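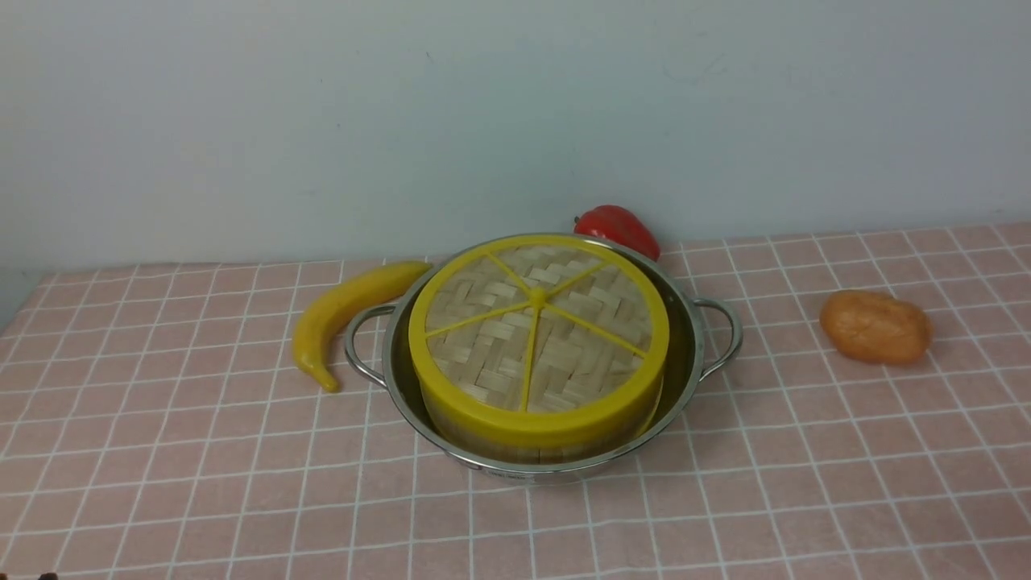

Practice table at Kirnance, with the steamer in the pot and toy food around it.

The kitchen-task arms at our Brimemance site will move to two shifts in September, and the jobs of the people who work beside them will change with that. Selma Karagiannis, who runs the floor, went through the plan with the setup and operator crews last week. The main points are set out below for those who were on leave.

Until now an operator guided the arm through every run by hand control and also put the table back between runs. A run might be lifting the steamer out of the pot, or moving the banana from one side of the cloth to the other. Under the new plan the Ruketik software attempts the easier tasks alone and calls for a person when it stalls. One operator will watch two tables. The harder tasks, mostly lids and anything with thin handles, stay under hand control for now.

Resetting the tables becomes a job of its own. Prys Yorath and Catriona Lindsay have been doing it on trial since spring, and both have asked to stay on it. A reset means setting the pot, steamer and toys in the positions on the run sheet, smoothing the cloth and signing off. During the trial the crew logged 509 resets, and 13 of them had to be done over. Most of those were sheets read in the wrong order. The sheets have been reprinted with larger type.

Pay grades do not change. Operators who move to watching two tables keep their current rate, and the setup job is being graded at the same level. Nia Bevan in personnel has the written version and will go over it with anyone who wants to see it before signing.

Several people asked about breaks. Under hand control the limit was 50 minutes at the controls, mainly on account of sore wrists. Selma wants the same limit for watching. Operators on the trial said it was easier on the hands but harder to stay alert, and a few said they missed the driving. Anyone who wants to keep their hand in can put their name down for the lid tasks — the list is by the supply cabinet.

Emlyn Yorath raised the noise from the stall alarm, which can be heard all the way to the packing side. A light on each table will replace it if the part from Pritchard arrives in time. Otherwise the alarm stays and gets turned down.

No one is being let go under this plan. There will be one fewer temporary post over the winter than last year, and the two people affected by that have been told. Training on the new call screen takes half a day and is paid. Sign up with Catriona for a morning or an afternoon place.

Posted Jul 29, 2026

Search the newsletter
Enter keyword
Go

Recent items
Parking during the loading dock repairs
New locker keys at Brimemance
Wrist strain: what the clinic can do
Summer picnic thank-yous
Packing side changes its start time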